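Ticket: Tip racks short after restock, wood table
Product: Gokico 60-position green rack with hinged-lid box
Supplier: Florard
Opened: 2026-02-28
Status: Waiting on supplier
Priority: Low (raised to Medium, see notes)

Problem as reported
Boxes come off the shelf marked full and are short when opened. Florard says this is a handling problem at our end. I have my doubts.

What we were told to try

1. Check the lid latch. Florard's first answer was that the lid pops in transit and tips fall out. If so there should be stray tips in the carton. I opened 3 cartons and found none.

2. Check that the rack is seated. It was. Pressing down on it did nothing, as you would expect.

3. Let the boxes stand for 90 minutes at room temperature before opening. I did this. I would like to hear from whoever wrote that step what it was meant to prove.

4. Compare the count with the packing slip. The slip says 1,000 for the order and gives no figure per box — so there is nothing to compare.

Notes
Florard now suggests that we are mixing part-used boxes with new ones. That one I can't rule out. Once the shrink band is off, a used box and a short box look the same on the shelf, and our habit of closing lids on half-used racks doesn't help. The Nesby boxes we bought in January had a paper seal across the lid and we never had this argument.

For now, boxes in use stay on the wood table with the lids open, and no opened box goes back on the shelf. Raised to Medium because over half of the last order is already on the table or in the bin, and I don't want to reorder the same thing on a promise.

State of the two open boxes at the time of writing: the left one still has a bunch of tips at one side of the rack, the right one is down to a single tip in the far corner.
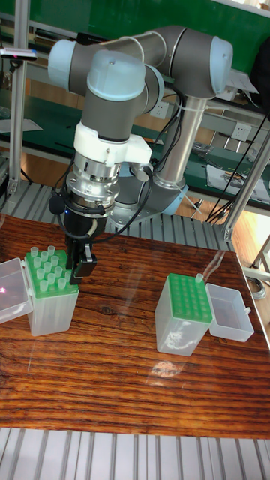 Reply from Mac Mathúna: we had the same back-and-forth over short boxes and got a credit only after we sent the lot codes from unopened cartons. Opened ones they wouldn't look at. Do you still have any sealed?

Yes, one carton. Lot code sent to Florard with a request for a per-box count in writing. Leaving this open until they answer.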